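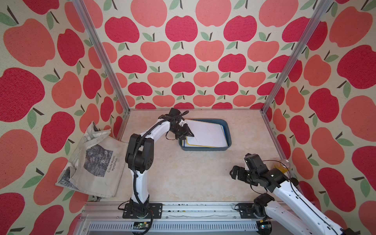
To: Girnus Members List
From: Veronika Bíró, Office of Collections and Lending
Subject: Re: Lending periods for the pattern and textile library

Dear members,

I am replying to the full list, as several of you have written to the office separately with versions of the question Mr. Hebden raised on Monday. His message is quoted here for those who joined the list after it was sent.

Trevor Hebden wrote:
> I have had two sample books from the Kevetti bequest on loan since
> the winter and would like to keep them through the end of the
> quilting course at Clonumach. The printed slip says six weeks,
> renewable. The website says four weeks, not renewable for bequest
> items. Which applies? I would also like to know whether members may
> photograph pages for their own use, and whether the orchard and
> kitchen prints are going to be cataloged separately from the
> florals. At present I cannot find them by subject at all.
>
> T. Hebden

The slip is correct. Items from the Kevetti bequest may be borrowed for six weeks and renewed once, provided that no other member has placed a request. The wording on the website dates from the period when the bequest was still being listed, and it should have been removed when that work ended. Attila Major has been asked to correct the page. Any member who returned a book early because of that notice may borrow it again without waiting.

Mr. Hebden's loans may therefore be renewed. The new due date will be counted from the day the renewal is entered, so I would ask him to telephone or write to the desk and give the shelf numbers of both volumes.

On photography, members may take pictures of any page for private study or for use in their own sewing. Flash should be left off. Pages with mounted swatches must stay flat on the table; a number of the older swatches are held by paste alone, and the corners lift when the binding is bent back. Publication is a different matter. Some of the designs remain under the control of the firms that issued them, and the library cannot grant permission on their behalf. Hòa Võ keeps the correspondence with those firms and can tell members whom to approach.

The third question needs a longer answer. The bequest was entered in the order in which it was packed, and the subject headings were added afterward by several hands. Fruit designs were placed under "Botanical," under "Novelty," and in a few cases under "Domestic," depending on who was working that day. The printed list runs to 1363 entries, and a member looking for cherries or pears has had to read most of it. Máté Jakab is now preparing a single heading for fruit and orchard prints, with the scale of the repeat given as large, medium, or small. Kitchen prints without fruit will stay under "Domestic."

We expect the revised headings to be in use by April. Until then, the desk can search the working file on a member's behalf — please state the subject, the approximate scale, and whether the cloth is wanted for clothing or furnishing, as the two were bound separately after 2000.

Members who find an entry under the wrong heading are invited to report it in writing with the shelf number. Please do not correct the printed list in the reading room, even in pencil.

Replies concerning individual loans should go to the desk and not to this list.

Yours sincerely,

Veronika Bíró
Office of Collections and Lending
Girnus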